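Blue Box Season

23/12/2018

Every December I clear out the hall closet, and every December I find out that what I own, mostly, is boxes. There are clothes in there too, and a vacuum, but they are guests. The boxes live there.

I am my father's son in this. He kept the carton from a radio he bought before I was born, and when the radio finally died he threw it away and kept the carton. My brother-in-law, Shoaib Hayat, has a cleaner outlook. He flattens a box while you're still lifting the thing out of it, and once flattened one with the charger inside.

The plan this year was modest. Out goes anything that has no lid, anything that is only a lid, and anything I can't name a use for in the time it takes to walk to the recycling. I put on the radio. I made tea. I set a big moving carton from our Jivamby Street days by the door and felt very grown up.

The carton filled nicely at first. Shoebox with a split corner, gone. The box from the blender, which is taller than the blender and has been through two apartments, gone. A tin that used to have Rurkska ginger cookies in it and now had 29 buttons, all from shirts I no longer own, stayed. I'm not made of stone. Besides, my wife pointed out that the buttons would have nowhere to go, and she was already holding the tin when she said it.

Then I got down to the flat ones. A flat box is the hardest to part with. It slides under things. It asks for very little. You could put letters in it, or placemats, if you were the kind of person who had placemats.

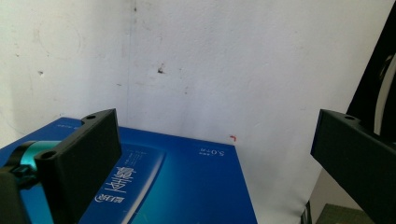
Usman Chaudhry

The blue one got a reprieve. It's a good blue, royal going to turquoise, with two big white Chinese characters on it that I can't read and a "5.0T" that I can read and am no wiser for. I had it lying upside down against the wall for most of the afternoon while I thought about it. Shoaib came by to drop off the folding chairs for Christmas and I saw his hands twitch.

It's going back in the closet, on top of the cookie tin. I've told everyone it's for wrapping paper scraps. We don't keep wrapping paper scraps, but I suppose we could start on Tuesday.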